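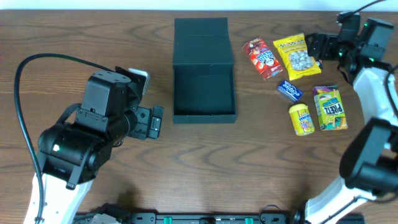 The first snack box I signed up for cost less than a sandwich. The second cost twice that, and by the fourth I had stopped looking at the charge. That is more or less the business plan, and the people who run these clubs will tell you so if you ask them late enough in the day.

Trenness, which ships a monthly carton of sweets and crackers from one country or another, calls itself "a passport you can eat." I tried it from November through the spring. I can report that I now own a great deal of grape candy and know very little about anywhere.

The pitch is discovery. Someone with taste goes out, finds the thing locals love, and sends it to your door. But most of what came to mine was supermarket stock, the kind sold next to the batteries. Nothing wrong with that – I like supermarket candy – but I was paying import prices for a stranger's checkout lane.
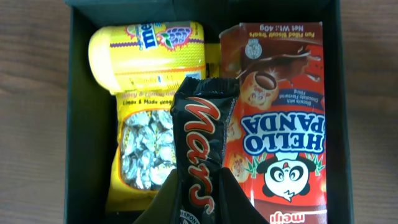 *Sweets packed side by side in a dark box, a yellow candy bottle among them.*

Ertuğrul Tekin bought stock for Sorko, a rival club, for three years before he quit. He told me the selection process was mostly a spreadsheet. Each box had a target weight and a target cost, and the buyer's job was to hit both. Out of 992 products on the list when he left, he figures he had tasted 114.

"We'd write the little card first," he said. "Grandmothers came up a lot."

Cough drops and hard candies did well by this math. They're cheap, they don't melt and they fill a corner. 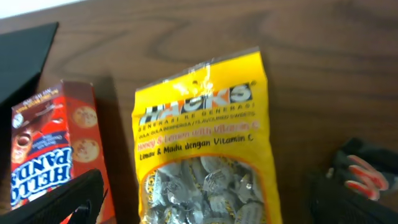

The weight matters more than you'd think, too. A heavy box feels generous when you lift it off the porch, and a customer who feels that is slow to cancel. Sorko once cut a line of very good sesame wafers from a small bakery called Baysal for being too light. Some 600 people wrote in to complain. The wafers didn't come back.

Then there's the cancel button. Trenness hides its own behind two surveys and an offer of a free month. I took the free month, which tells you how skeptical I really am.
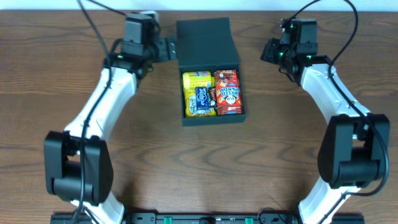 Thaddeus Mercado thinks I'm being a snob about it. His kids wait for the box all month, he told me, they fight over the sour ones, and there's no import store within 200 miles of his house, so what exactly was he supposed to be discovering on his own?

Fair enough. I still think he's overpaying, and I said so. He asked if I had any grape left.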